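4. What people call the small ones

I started this part of the study thinking it would take me an afternoon. I had the shopping diaries, I had the word lists, and all I wanted was to see which name each household used for a small, easy-peeling orange fruit. Then I read the diaries properly, and the afternoon turned into most of March. 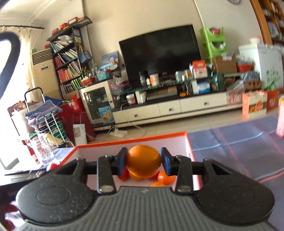

Tessa Wragby

4.1 The diaries

A quick reminder of what I was working with. The 28 households in Brellholm and Broma kept their shopping diaries in whatever words came naturally, and between them they wrote 2,547 entries. I ran the lot through Henisus, the sorting program I described in Section 2, and it pulled out 229 entries that mentioned a small citrus fruit of some sort. I then read every one of those myself (Henisus is good at spelling mistakes and hopeless at context, so it had happily thrown in a paint colour and somebody's cat).

The four main names were satsuma, mandarin, clementine and tangerine, and I had expected each household to pick one and stick with it. Plenty did. What surprised me was how often the name moved about inside a single diary. One Broma diary has "satsumas" on the shopping list, "oranges, little" on the receipt notes and "tangerine" in a line about what went into a lunchbox, and as far as I can tell these are all the same bag of fruit!

I should say that I make no claim about what the fruit was. I'm a words person. A grower would be able to tell me that some of my writers are plain wrong, and I'm sure that's true, but I was after what people say at home, and you can't be wrong about that in the same way.

4.2 List words and eating words

The pattern I kept coming back to is one I've been calling list words and eating words. A list word is what you write down before going out, when you need the right thing to come home. An eating word is what you say once it's in the bowl. List words tended to be specific, and they leaned heavily on whatever the shop had printed on its label. The Husar market in Brellholm sells nearly everything under "mandarin", and the Brellholm lists follow it closely, even in diaries where the writer uses something else the moment the shopping is unpacked. 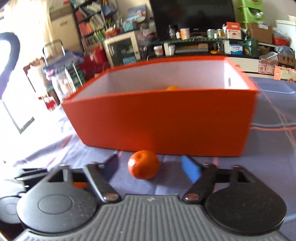

Eating words were looser and a good deal more fun to read. "Peelers" came up, and "easies", and in two of the diaries just "a little one", with the fruit left for the reader to guess. Parents writing about children were especially free with these. I had a separate pile for them on my desk and it got rather tall, so they have their own table in the appendix instead of being squashed in here.

Tangerine was the odd one out. It hardly ever appeared on a list, and when it did turn up it was nearly always in an entry looking backwards, to Christmas stockings or a grandparent's sideboard. I'd like to say this shows the word is getting old, but my sample is small and the diarists were not evenly spread by age, so I'm leaving it as a hunch for now.
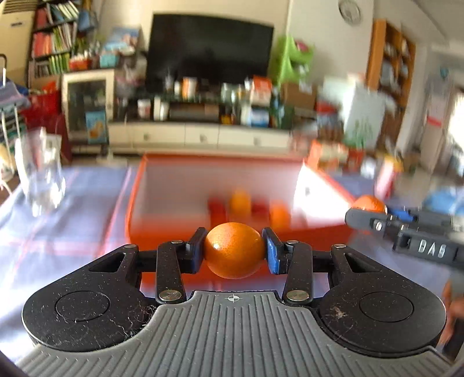
Figure 1. Brellholm, 13 September 2025.

4.3 A few grumbles about my own method

Diaries are written down, and writing makes people tidy. I suspect the eating words are far more common in speech than they look here, and if I did this again I'd ask for voice notes as well. I also gave everyone a sample page to copy at the start, and the sample page had the word "satsumas" on it. I noticed this far too late. I've marked the entries from the first week of each diary with a star in the appendix so that anyone who wants to leave them out can do so, and Section 5 gives the main comparison both ways.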